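Washroom refit at the Drindon hall

The ground floor washroom at the Drindon hall is back in use after closing in April for repairs. Work took longer than planned because the old pipe behind the wall had to be replaced as far as the corridor, and the floor could not be put back until that was done. Members who used the upstairs washroom in the meantime are thanked for putting up with the stairs.

The final bill came to 300 more than the estimate. The difference has been met from the building fund and there will be no extra charge to groups that hire the hall. The fittings were supplied through Numa, who also supplied the kitchen at Nemberg two years ago.

Cleaning has been the main question since reopening. The tops and fronts of the fittings are wiped every day, but the sides and lower curves tend to be missed, and so does the wall next to them. Small grey marks show up easily on a white glazed finish.
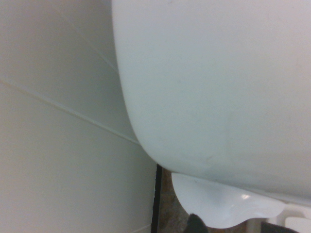

Faint grey marks low on a white fitting, with the tiled wall to the left.

Most marks of this kind can be tried first with a damp cloth and a drop of washing-up liquid. If that does not shift them, use the cream cleaner from the cupboard under the stairs and rinse well. Please do not use wire wool or the green scouring pads, which will scratch the glaze. Grout lines should be done with the soft brush and plain warm water. Bleach is kept for the drains only.

The cleaning rota has been changed to allow for this. A full wipe-down, including sides, undersides and tiles, will be done every 2 weeks, starting on September 14, 2024. It needs two people and should be finished by 11 in the morning, before the Tamiru lunch group arrives. Cloths are now colour-marked: blue for the washroom, yellow for the kitchen. Used ones go in the bucket by the back door.

The hand dryer is still waiting for a part. Paper towels are in the cupboard until it comes.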